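Call for Participants: Household Food Storage and Kitchen Habits Study

Rarnska Institute for Domestic Life, in partnership with Plunholm Housing Association
Published 21 Jul 2023

The Rarnska Institute for Domestic Life invites applications from adults who are willing to take part in a study of how food is stored, used and thrown away in the home. The study is led by Dr Pramila Khurana and is open to households of any size, including people who live alone.

Background

Most of what is known about food waste at home comes from questionnaires, in which people are asked to remember what they bought and what became of it. The present study asks households to keep a short written record over a longer period. We are interested in ordinary practice: where dry goods are kept, how often cupboards are checked before shopping, and what happens to food that has been forgotten at the back of a shelf. There are no right or wrong answers, and participants are asked not to tidy or reorganise their kitchens before the study begins.

An earlier stage of the work was completed in May with tenants of the Plunholm estate. Their comments have been used to shorten the diary and to simplify the wording of the weekly form.

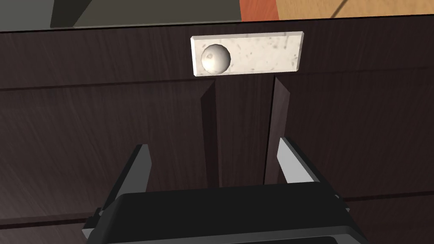
Benedita Moreira: I filled in the diary for the earlier stage and found the daily page easy enough, but the weekly form asked me to weigh flour and rice that I had already put into jars. I should like to see that changed before new people start.

The weekly form now accepts an estimate by cup or spoon, and kitchen scales are no longer needed.

What participation involves

Participants will complete a food diary for 17 weeks. Each daily entry takes a few minutes and may be made on paper or online. There will also be 2 interviews, one at the start and one at the end, held at the participant's home or at our offices in Rathore Street. Interviews last no longer than an hour and are recorded in sound only, with consent.

Participants will be asked to note meals prepared at home, food bought and food discarded. Meals eaten elsewhere need not be entered. Where several people share a kitchen, one person should act as the main diary keeper — the others may add entries if they wish.

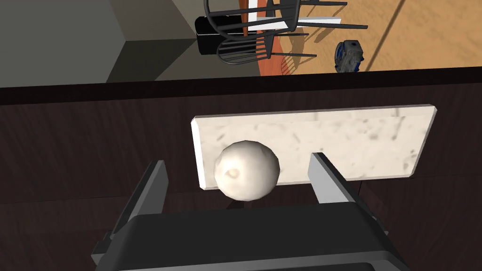 Marble-patterned board on a dark wood-grain worktop.

Who may apply

Applicants must be aged 18 or over, have regular use of a kitchen and expect to remain at the same address for the whole of the study. Those employed in food retail or catering are welcome to apply. We regret that we cannot accept more than one application from the same household.

We particularly welcome applications from shift workers, from people in rented rooms and from households where more than one language is spoken. Diaries may be kept in any language by prior arrangement with the study office.

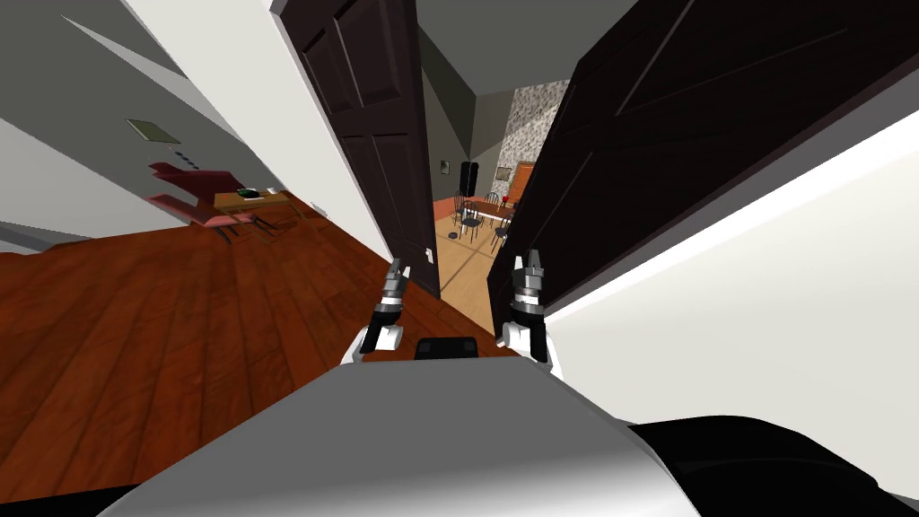

Storage is the subject of the first interview, and participants will be asked to talk through the places in which they keep food. The interviewer will not open anything without permission. A dining room beyond a pair of dark brown doors, both standing open, can be discussed in a few minutes; a larder or a shared fridge may take longer. Participants may leave out any part of the kitchen they prefer to keep private.

Payment and confidentiality

Each household that completes the study will receive £712, paid in instalments. Those who withdraw early will be paid for the weeks completed. Names and addresses are held apart from the diaries and will not appear in any publication.

How to apply

Application forms may be requested from the study secretary, Manju Agarwal, by post or by telephone on extension 832. Questions about consent or the handling of personal details should be addressed to Hadi Hamdan at the same office. Applicants will be informed of the outcome in writing.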